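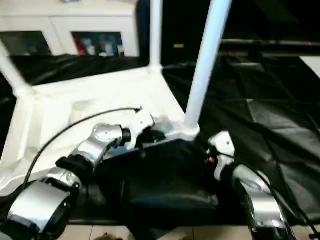
Aniela Olszewski wrote back to my last update with one line: the chapter on the veterans' leagues reads as if every street movement of the thirties took its orders from abroad, and could I please show where the orders are. Fair! I spent most of the spring on that line, so I'll start there.

## Where the Plunden chapter stands

Short version: the orders mostly aren't there. I went through 208 letters between the Plunden league and its supposed sponsors, and what I found was a lot of flattery, a few requests for money, and long quarrels about who got to speak at the summer congress. Two letters do ask for instructions on setting up a youth section. One got a reply, a polite one, with a printed booklet and a bill for the postage.

So I've rewritten the chapter around borrowing. The league took the salute, the marching songs and the layout of the membership card from what its leaders read in the papers, then fitted all of it onto an older local grudge about grain prices and the land courts. Mirjam Bakker read the new draft in October and thinks I've swung too far and made them sound like hobbyists. She's probably right about pages 12 through 20 (the bit on uniforms goes on forever, I know). I'm putting back the section on the beatings at the dock strike, which I had moved to the notes for no good reason I can remember.

## Archives

The Sulloden municipal archive finally let me see the police files. I'd asked for four boxes and got three, with the fourth "in conservation," and when I asked when it might come out of conservation the answer was a shrug over the phone. The three I did see were worth the wait. There's a run of informer reports by a man who signed himself only with a drawing of a key, and he is catty and well informed and a terrible speller. He puts attendance at the biggest rally at 900. The league's own newspaper said 1780. I've used both numbers and said whose they are, and I'd like to keep it that way even if the copy editor wants one.

Heloísa Furtado has been translating the Marinho pamphlets for me and she's further along than I am with anything! She has finished the whole first series and begun on the second, which is nastier and more interesting. Her notes on how the word for "nation" shifts between the two deserve more than a footnote, so I've asked her to write them up as a short appendix under her own name. I'd need your okay on that, as the grant letter lists me as sole author.

## What slipped

The interviews. I said I'd have the family interviews finished by now and I don't. Two people agreed and then changed their minds, which I understand completely (one told me her grandfather's name still gets brought up at the pharmacy). Jasper Martens has offered to introduce me to a family outside Sulloden who kept the local secretary's diaries, and I'm going out there next month if the trains cooperate.

The Limness comparison is also thinner than I promised. I have the election returns by district but hardly anything on who actually paid for the printing, and without that I can't say much about the local business owners except that they were seen at the dinners.

## Money

Travel is under budget, translation is over. If I can move the leftover travel money across, the second pamphlet series is covered and I won't need to ask for more. The copying fees at Sulloden came in higher than the price list on their wall, and I've attached the receipts along with my email to the front desk.

## Next

Revised Plunden chapter goes to Aniela and Mirjam first, then to you. After that I start on the 1936 split, where Washington Lacerda's reading of the congress minutes disagrees with mine on nearly every page. He's sending his comments by the end of the month and I've told him to be rude.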